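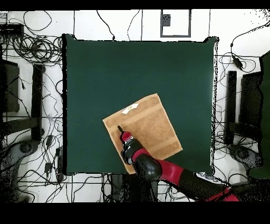

데레세 작업실의 초록색 작업대. 검은 그리퍼의 가느다란 손가락이 접힌 수건 위에 닿아 있다. 케이블은 바닥에 있다.

수건 한 장을 가르치는 일

레타이 우브셰트는 수건을 던지는 방법을 정해 두었다. 허리 높이에서, 두 손이 아니라 한 손으로, 보지 않고 던진다. 보고 던지면 사람은 자기도 모르게 예쁘게 떨어지도록 던진다고 그녀는 말한다. 예쁘게 떨어진 수건으로만 배운 기계는 구겨진 수건 앞에서 멈춘다.

내가 데레세의 작업실에 갔을 때 그녀는 아침 분량을 하고 있었다. 데레세는 로봇에게 천을 다루는 법을 가르치는 작은 회사이고, 직원은 6명이다. 이 회사가 만드는 학습 시스템의 이름은 라빈(Ravine)이다. 나는 라빈이 수건을 멋지게 개는 모습을 볼 것이라고 기대했는데, 그날 내가 본 것은 대부분 사람의 일이었다. 사람이 로봇 팔을 움직이고, 그 움직임을 저장하고, 수건을 다시 흐트러뜨리고, 또 움직인다. 이렇게 저장한 한 번의 움직임을 여기서는 "예시"라고 부른다. 하루의 목표는 예시 200개이다.

처음 한 시간 동안 나는 의자에 앉아 보기만 했다. 레타이는 팔을 조종하는 손잡이를 잡고, 눈은 화면에 둔다. 작업대를 직접 보지 않는 것이 규칙이다. 로봇이 보는 것만 보고 움직여야 한다. 사람이 옆에서 고개를 기울여 수건의 뒤쪽을 확인하고 움직이면, 그 예시에는 로봇이 알 수 없는 지식이 들어간다. 라빈은 왜 손이 그쪽으로 갔는지 이해할 수 없고, 나중에 아무 때나 그쪽으로 가게 된다. 이 설명을 듣고 나도 화면만 보려고 했지만, 목이 자꾸 작업대 쪽으로 돌아갔다.

화면 속의 작업실은 눈으로 보는 작업실과 조금 다르다. 작업대의 가장자리는 톱니처럼 거칠고, 팔의 일부에는 바닥과 겹치는 곳마다 어두운 점이 모래처럼 뿌려져 있다. 밝은 갈색 수건만은 비교적 잘 보인다. 보풀이 있는 천에 조금 더 어두운 줄이 희미하게 지나가고, 위쪽 가장자리 가까이에 작고 하얀 라벨이 붙어 있다.

그 라벨 때문에 지난 3월에 문제가 있었다. 아스나케치 알렘네가 그 이야기를 해 주었다. 그녀는 데레세에서 데이터를 검사하는 사람이고, 말을 천천히 하며, 숫자를 말할 때는 반드시 노트를 펴서 확인한다. 그때 라빈은 수건을 꽤 잘 펴고 있었다. 팀은 기뻐했고, 고객이 될지도 모르는 호텔 세탁 회사 딜런트에 영상을 보냈다. 딜런트의 담당자는 자기 회사의 수건을 보내왔다. 그 수건에는 라벨이 없었다.

"팔이 수건 위에서 계속 돌았습니다. 찾고 있었어요. 우리는 수건의 모서리를 가르쳤다고 생각했는데, 라빈은 하얀 라벨을 배웠습니다."

원인을 찾는 데에 21일이 걸렸다. 아스나케치는 그때까지 모은 예시를 하나씩 다시 보았고, 거의 모든 예시에서 조종하는 사람이 라벨 가까운 모서리부터 잡은 것을 발견했다. 아무도 그렇게 하라고 말하지 않았다. 사람의 눈이 라벨을 기준으로 수건의 방향을 읽었고, 손이 눈을 따라갔다. 그 후로 규칙이 늘어났다. 라벨이 위에 오는 수건, 아래에 숨는 수건, 라벨을 잘라 낸 수건을 섞는다. 시작하는 모서리는 조종하는 사람이 고르지 못하고, 종이에 인쇄한 순서표가 정한다.

순서표에는 수건을 놓는 모양도 적혀 있다. 던진 수건이 가장 많지만, 접어서 놓는 것도 있다. 직사각형으로 접은 수건을 작업대에 비스듬히, 모서리가 위와 아래와 양옆을 향하게 놓는 것을 여기서는 "마름모"라고 부른다. 나는 이것이 쉬운 문제라고 생각했다. 레타이는 반대라고 했다. 똑바로 놓인 수건은 팔이 익숙한 길로 가면 되지만, 마름모에서는 손목을 먼저 돌려야 하고, 손목을 늦게 돌리면 손가락이 천을 밀어 버린다.

손가락이라는 말은 조금 설명이 필요하다. 작업대의 팔은 빨간색과 검은색이고, 그 끝에 검은 그리퍼가 있다. 그리퍼에서 가늘고 검은 손가락이 나와 있는데, 끝이 둥글다. 레타이에 따르면 끝이 뾰족한 것도 써 보았지만 보풀의 고리에 걸려서 실이 뽑혔다. 둥근 끝은 걸리지 않는 대신 미끄러진다. 그래서 그녀는 손가락을 천에 먼저 가만히 대고, 짧게 기다리고, 그다음에 움직인다. 이 기다림도 예시에 저장된다.

기다림에 대해서는 회사 안에서 의견이 나뉜다. 레타이는 필요하다고 생각한다. 천에 닿는 순간과 천을 움직이는 순간이 구분되어야 라빈이 두 가지를 따로 배울 수 있다는 것이다. 아스나케치는 걱정한다. 멈추어 있는 장면이 많으면 기계는 멈추는 것을 배운다. 실제로 한 버전의 라빈은 손가락을 수건에 올려놓고 그대로 있었다. 오류도 아니고 고장도 아니었다. 그 버전은 사무실에서 "낮잠"이라고 불렸고, 지금도 누가 회의에서 말이 없으면 그 이름을 쓴다고 한다. 지금은 기다리는 부분을 짧게 잘라서 학습에 넣는데, 얼마나 자를지는 아직 정하지 못했다.

점심 후에 레타이가 나에게 손잡이를 주었다. 나는 운전을 오래 했고 손이 둔한 편이 아니라고 믿고 있었다. 첫 번째 시도에서 나는 수건이 아니라 작업대를 눌렀다. 두 번째에서는 수건 전체를 작업대 끝까지 끌고 갔다. 화면에는 깊이가 없어서, 손가락이 천에 닿았는지 천 위에 떠 있는지 알기 어렵다. 레타이는 천의 보풀이 눕는 것을 보라고 했다. 보풀이 눕는 것이 보이기까지 나에게는 긴 시간이 필요했다. 그날 내가 만든 예시 가운데 저장된 것은 하나도 없다. 아스나케치가 노트를 펴지 않고 말한 유일한 숫자였다.

실패한 예시를 모두 버리는 것은 아니다. 모서리를 놓쳤다가 다시 잡은 것은 오히려 귀하다. 완벽한 예시만 본 라빈은 한 번 놓친 후에 무엇을 해야 하는지 모른다. 그래서 순서표에는 "놓치고 다시"라는 칸이 있다. 문제는 일부러 놓치는 것이 진짜로 놓치는 것과 다르다는 점이다. 일부러 놓치는 사람의 손은 이미 다음 자리를 알고 있고, 너무 빨리 돌아온다. 레타이는 이 칸을 하루의 끝에 둔다. 피곤하면 정말로 놓치기 때문이다.

작업실 바닥에 대해서도 물어보았다. 하얀 바닥 위에 검은 케이블이 엉켜 있고, 한쪽에는 굵은 다발이 고리 모양으로 겹쳐 있다. 나는 정리하면 좋지 않겠느냐고 했다. 아스나케치는 한 번 정리한 적이 있다고 대답했다. 그때의 라빈은 바닥이 깨끗해지자 성적이 떨어졌다. 케이블의 모양도 화면의 일부였고, 시스템은 그것을 배경이 아니라 작업의 조건으로 받아들인 것 같다고 그녀는 추측한다. 지금은 학습할 때 배경을 여러 가지로 바꾸어 넣는다. 그래도 케이블은 그대로 두고 있다. 이번에는 사람들이 어느 선이 어디로 가는지 잊어버렸다.

예시 300개를 한 묶음으로 하고, 묶음마다 이름을 붙인다. 가장 오래된 묶음의 이름은 그룰탄덴이다. 무슨 뜻이냐고 물으니 두 사람이 서로 다른 대답을 했다. 레타이는 첫 작업실이 있던 건물의 이름이라고 했고, 아스나케치는 누가 키보드를 잘못 누른 것이라고 했다. 이 묶음에는 지금의 규칙이 하나도 없다. 조종하는 사람이 모서리를 마음대로 골랐고, 작업대를 직접 보았고, 어떤 예시에서는 수건을 펴다가 그만두고 다른 것을 시작한다. 학습에는 더 이상 쓰지 않지만 지우지도 않았다. 새로 온 사람은 첫날 그룰탄덴을 처음부터 끝까지 보고, 무엇이 잘못되었는지 적어야 한다.

오후 늦게 딜런트에서 새 상자가 왔다. 안에는 여러 번 세탁해서 딱딱해진 수건이 들어 있었다. 레타이는 하나를 꺼내 손가락으로 비벼 보고, 냄새를 맡고, 순서표의 빈칸에 "딱딱함"이라고 썼다. 던져 보니 새 수건과 떨어지는 모양이 달랐다. 접힌 자국이 펴지지 않고 서 있었다. 그녀는 같은 수건을 세 번 더 던졌다. 그다음에 화면 앞에 앉아 손잡이를 잡았고, 아스나케치가 뒤에서 노트의 새 쪽을 폈다.

내가 나올 때 그날의 목표까지는 아직 남아 있었다. 문 옆의 칠판에는 다음 달에 할 것이 적혀 있었는데, 맨 위가 베갯잇이었고, 그 옆에 다른 글씨로 물음표가 있었다.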